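カテゴリー：サポート ＞ 取扱説明書 ＞ 換気・除湿

当サイトでは、利便性の向上および閲覧状況の把握のためにクッキーを使用しています。閲覧を続けた場合、クッキーの使用に同意したものとみなします。設定の変更は「クッキーの管理」から行えます。

Skerkik 壁掛け式除湿換気ユニット Povum
第3章 設置後の初期設定と日常の使用

本章は、取付工事および電気工事が完了した後に、使用者または施設の管理担当者が行う作業について記載しています。本体の取付け、ダクトの接続、電源線の結線については第2章を参照し、必ず有資格者が実施してください。第2章の作業が完了していない状態で本章の手順に進まないでください。

3.1 作業を始める前に

次のものを用意してください。

・付属の操作パネル（壁面用ホルダー付き）
・単3形乾電池 2本（操作パネル用、別売）
・設置記録票（工事店が記入したもの）
・乾いた柔らかい布

設置記録票には、本体の製造番号、ダクトの延長、接続した分岐回路の番号が記載されています。記載のない欄がある場合は、工事店に確認のうえ記入を済ませてください。修理を依頼する際に、この票の提示をお願いすることがあります。

【警告】
本体のカバーを外した状態で通電しないでください。感電およびけがのおそれがあります。
濡れた手で分電盤の遮断器を操作しないでください。
浴室内に設置した場合、操作パネルは必ず浴室の外に取り付けてください。操作パネルは防水構造ではありません。

【注意】
本体の吸込口の前に、タオル掛け、棚、シャワーカーテンなどを設けないでください。
塩素系の洗剤と酸性の洗剤を同じ室内で同時に使用しないでください。本製品を運転していても、発生する有毒なガスを安全に排出することはできません。

3.2 電源の投入

1. 分電盤で、本体が接続されている分岐回路の遮断器が「切」になっていることを確認します。

2. 本体の前面カバーが四隅とも確実にはまっていることを確認します。浮きがある場合は、カバーの下端を合わせてから上端を押し込みます。

3. 遮断器を「入」にします。本体右下の表示灯が橙色に点灯し、内部の風路板が一度全開してから閉じます。この動作中に軽い作動音がしますが、異常ではありません。

4. 表示灯が緑色に変わるまで待ちます。緑色に変わらず橙色の点滅が続く場合は、3.8項の表を参照してください。

注記：停電後に電力が復旧した場合も、本体は同じ動作を行います。停電前の運転設定は保持されますが、時刻の設定は失われます。

3.3 操作パネルの登録

操作パネルは、出荷時には本体と関連付けられていません。複数台を設置した施設では、1台ごとに次の手順を繰り返してください。登録中は、対象以外の本体の遮断器を「切」にしておくと取り違えを防ぐことができます。

1. 操作パネル裏面の電池ぶたを開け、極性を確かめて乾電池を入れます。

2. 「設定」ボタンを長押しし、表示部に「ID」が現れたら指を離します。

3. 本体下面の登録ボタンを、先の細いもので押します。表示灯が青色で点滅を始めます。

4. 点滅している間に、操作パネルの「決定」ボタンを押します。

5. 表示灯が緑色の点灯に戻り、操作パネルに室内の相対湿度が表示されれば、登録は完了です。

登録に失敗したときは表示部に「E17」が現れます。操作パネルを本体に近づけ、手順2からやり直してください。鉄筋コンクリートの壁や金属製の扉を隔てている場合、通信が不安定になることがあります。その際は、別売の中継器Gosling（ゴズリング）の使用をご検討ください。

3.4 時刻と運転時間帯の設定

本製品は、指定した時間帯に自動で運転を開始し、停止することができます。共用の洗面所や更衣室など、利用者の多い時間が決まっている場所では、時間帯設定の使用を推奨します。

1. 「時計」ボタンを押し、上下のボタンで曜日と現在時刻を合わせて「決定」を押します。

2. 「時間帯」ボタンを押します。表示部に「P1」が現れます。

3. 開始時刻と終了時刻を順に入力し、それぞれ「決定」を押します。

4. 続けて「P2」「P3」を設定できます。使用しない時間帯は、開始と終了を同じ時刻にしてください。

5. 曜日ごとに設定を変える場合は、「曜日」ボタンで対象の曜日を選択してから手順2に戻ります。たとえば土曜日だけ運転時間を延長する施設では、他の曜日の設定を済ませた後に土曜日を選び、終了時刻のみを変更します。

注記：時間帯の外であっても、湿度が設定値を超えた状態が続くと、本体は自動的に弱運転を開始します。この機能を停止する場合は、3.5項の手順3で「自動」を「切」にしてください。

3.5 湿度の設定

1. 「湿度」ボタンを押します。現在の設定値が点滅します。出荷時の設定は60％です。

2. 上下のボタンで希望の値に変更し、「決定」を押します。設定できる範囲は45％から75％までです。

3. 「自動」の「入」「切」を選択し、「決定」を押します。

設定値を低くすると運転時間が長くなり、消費電力量が増加します。冬季に暖房を使用している隣室から乾いた空気が流れ込む場合は、設定値を下げなくても十分な効果が得られることがあります。季節の変わり目には、設定を見直してください。

外気の湿度が室内より高いときは、換気を続けても室内の湿度が下がらないことがあります。このとき本体は除湿運転に切り替わり、操作パネルに水滴の記号が表示されます。

3.6 試運転

設定が終わったら、必ず試運転を行ってください。試運転は工事店の立会いのもとで実施することを推奨します。

1. 室内の窓を閉め、扉の下部または側面の給気口が開いていることを確認します。

2. 「運転」ボタンを押して強運転を選択します。

3. 吸込口に薄い紙を1枚近づけ、紙が軽く吸い寄せられることを確認します。紙が吸込口の中に引き込まれないよう、端を持ったまま行ってください。

4. そのまま10分間運転し、異常な振動、金属の擦れる音、焦げたような臭いがないことを確認します。

5. 弱運転に切り替え、運転音が小さくなることを確認します。

6. 屋外の排気口で、空気が出ていることを確認します。高所にある場合、この確認は工事店に依頼してください。

7. 結果を設置記録票に記入し、本書とともに保管します。

【注意】
手順4で異常を認めた場合は、直ちに運転を停止し、遮断器を「切」にして、販売店または工事店に連絡してください。

3.7 室内の手入れと本体の清掃

除湿換気ユニットを設置した後も、壁面や床の手入れは引き続き必要です。石けんかすや皮脂の汚れが残った面では、湿度が低く保たれていてもかびが発生することがあります。

壁面の手入れ

入浴または清掃の後は、壁の上部から下部に向かって水切りをかけ、残った水分を布で拭き取ってください。タイル仕上げの壁では、目地に水分が残りやすいため、水切りの後に目地に沿って布を当てます。目地の清掃には柔らかい毛のブラシと中性洗剤を使用し、金属たわしや研磨剤は使用しないでください。

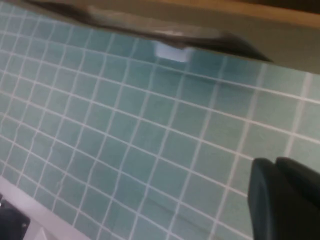

洗剤を使用した後は、十分な量の水で洗い流してから強運転を行います。洗剤の成分が霧状のまま吸込口に入ると、フィルターの劣化を早めます。スプレー式の洗剤は、壁に直接吹き付けずに、布やスポンジに含ませて使用してください。

目地に割れや欠けがある場合は、補修を済ませるまでその面に多量の水をかけないでください。防かび剤入りの補修材を使用するときは、補修材の製造者が定める乾燥時間に従い、乾燥が終わるまで本体を弱運転にしてください。強い気流を当てて乾燥を急がせると、表面だけが先に硬化することがあります。

フィルターの清掃

フィルターは月に一度を目安に清掃してください。累積運転時間が239時間に達すると、操作パネルに「F」の文字が点灯します。

1. 運転を停止し、遮断器を「切」にします。

2. 前面カバーの下端に指をかけ、手前に引いて外します。

3. フィルターの中央のつまみを持ち、まっすぐ引き出します。

4. 掃除機でほこりを吸い取ります。汚れが落ちない場合は、ぬるま湯で押し洗いし、日陰で完全に乾かします。

5. フィルターの矢印を上に向けて差し込み、前面カバーを元に戻します。

6. 遮断器を「入」にし、操作パネルの「F」ボタンを長押しして表示を消します。

熱湯、ベンジン、シンナーは使用しないでください。フィルターに破れや変形が見られるときは、交換用フィルターFlurberg（フルーバーグ）をお求めください。同品以外のフィルターを使用した場合の故障は、保証の対象となりません。

長期間の使用に伴う点検

累積運転時間が4,000時間を超えたときは、工事店による内部点検を受けてください。送風機の軸受と排水経路は、使用者が分解して清掃することはできません。累積運転時間は、「設定」と「時計」のボタンを同時に押すと表示されます。

3.8 表示と処置

橙色の点滅：電源電圧の異常。遮断器を「切」にし、しばらく置いてから再び「入」にします。改善しない場合は工事店に連絡してください。

赤色の点灯：送風機の停止。吸込口に異物がないか確認します。異物がない場合は使用を中止し、販売店に連絡してください。

E17：操作パネルの登録の失敗。3.3項の手順2からやり直します。

電池の記号の点滅：操作パネルの電池の消耗。2本とも新しいものに交換してください。

水滴の記号の点滅：排水の不良。運転を停止し、工事店に点検を依頼してください。

上記以外の表示が現れた場合は、表示の内容、製造番号および発生時の運転状態を控えたうえで、販売店にお問い合わせください。保証の条件と修理の受付については第5章に記載しています。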